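Home | Units | Week notes | Labs | Contact

Small arms, wk 6: comparing grippers and controllers
Notes by Bartosz Kurek. Bring these to the lab.

Carrying on from the servo stuff. Two controllers this week, the Tradari board and the Dultono one. Same arm for both, the printed red one. Don't swap arms halfway, the results won't line up.

What we're comparing:
- repeatability (does it come back to the same spot)
- grip on small bricks, then the 2x4s
- noise and jitter at rest

Tradari first. Default speed limit is 500, leave it there untill you've homed the thing. Home position before every run. Every run! Last year's group skipped it and spent the afternoon chasing an offset that was theirs.

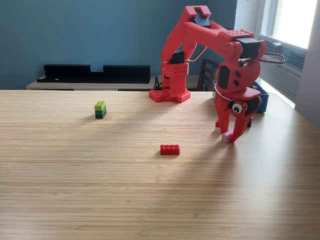 Dultono is fussier about its supply but smoother near the table, which matters for the little bricks. Two-finger gripper, fingertips have to come down square or the brick squirts out sideways. If it does, check wrist angle before you touch the closing force. Too much force and the servo just sits there humming and gets hot.

Watch the cable at the elbow. Needs slack through the whole swing, so do one slow pass by hand with power off.

Stacking test: 17 picks per controller, same start spot, same brick. Write down misses as well as drops, they're different faults. A miss = fingers close on nothing. A drop = had it, lost it.

Rernetti soft fingertips are optional. Better hold on smooth sides, but they catch on the studs when letting go. Colour of brick makes no differnce unless you're doing the camera part (next week).

Write-up: one page, a table and a short para on which controller you'd pick and why. Due November 14, 2019, in the box outside room 329.

Comments

tash_w: does the hand pass count as a run?
B. Kurek: no. Still home it after.
Dev: Dultono resets when elbow and shoulder move together??
B. Kurek: supply. Use the bigger one from the Urbańczyk kit.

Contact the unit office | © Course notes 2019 | Back to top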